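Brarkex Roofing Adds Brennan Underlayment Service for Low-Slope Residential Roofs

For release 07/10/2019

Brarkex Roofing today announced a new underlayment replacement service for homes with low-slope roof sections, including porches, rear additions and attached garages. The service is sold under the name Brennan and is available to homeowners throughout the company's existing service area.

Brennan covers removal of the existing roof covering down to the deck, inspection and re-fastening of deck boards, and installation of a self-adhering membrane with sealed laps. Edge metal is replaced on every job. Flashing at walls, vents and skylights is replaced where the existing metal is pitted, bent or shorter than the current company standard of 4 inches.

The service is intended for roof sections pitched at 2 in 12 or less. Steeper sections of the same house can be included in the same contract and are covered with shingle or tile over standard underlayment. Where a steep section drains onto a low-slope section, the membrane is carried up under the steeper covering and fastened above the transition line.

"Most of the leak calls we log on additions come from the joint between the old roof and the new one," said Myfanwy Lewis, operations manager at Brarkex Roofing. "The covering is often still serviceable. The layer under it was lapped short or nailed through in the wrong place. Brennan sets one written procedure for that joint, and every crew follows it."

The procedure was tested over the winter on 144 homes in the Bodik and Fulus neighborhoods. Crews recorded deck moisture, fastener spacing and lap width at each address. Readings were taken before the tear-off and again in April, and the lap width requirement was increased as a result. Lap width is now checked and signed off by the crew lead before the covering is installed.

Each Brennan contract includes a written deck report, a drawing showing membrane and flashing locations, and two follow-up inspections. Deck boards that need replacement are priced by the linear foot, and the rate is stated in the estimate. Work does not proceed past the quoted board allowance without the homeowner's signature.

"A homeowner should be able to hand the drawing to any roofer later on," said Diarmuid Madigan, field supervisor. "It shows where the laps are and what is under the flashing."

Permits are filed by Brarkex Roofing and the fee is itemized. Debris is removed at the end of each working day, and open deck is covered overnight. Gutters disturbed during edge metal work are reset and checked for fall.

Estimates are free and can be requested through the contact form on the company website. Existing customers may request that a Brennan inspection be added to a scheduled maintenance visit.

Media contact: Myfanwy Lewis, Brarkex Roofing

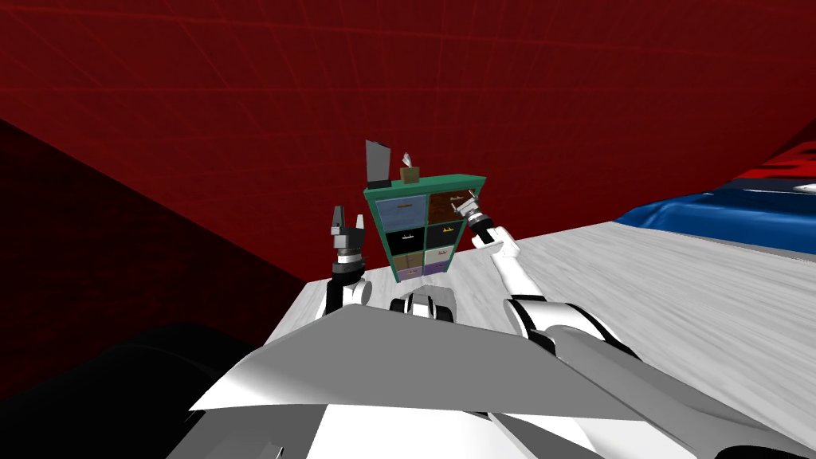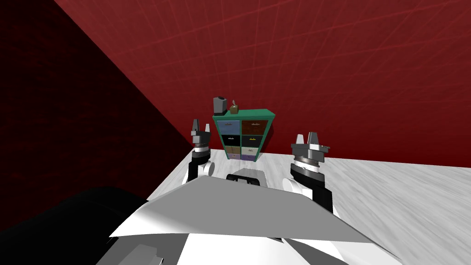
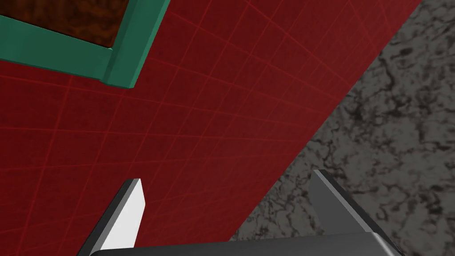
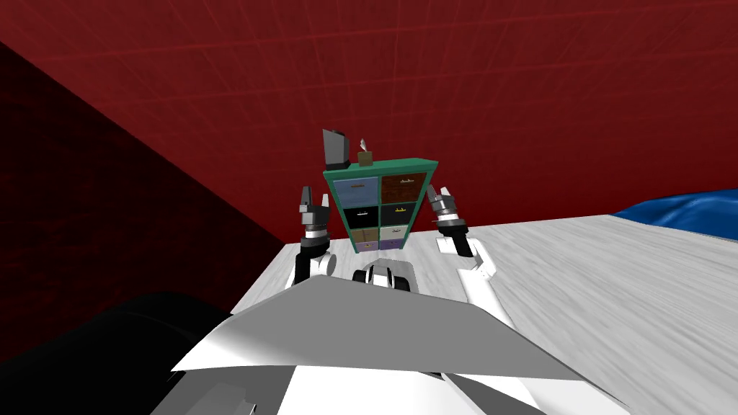 Computer renderings. Fourth image: small drawer cabinet, deep red back wall and blue cloth at right.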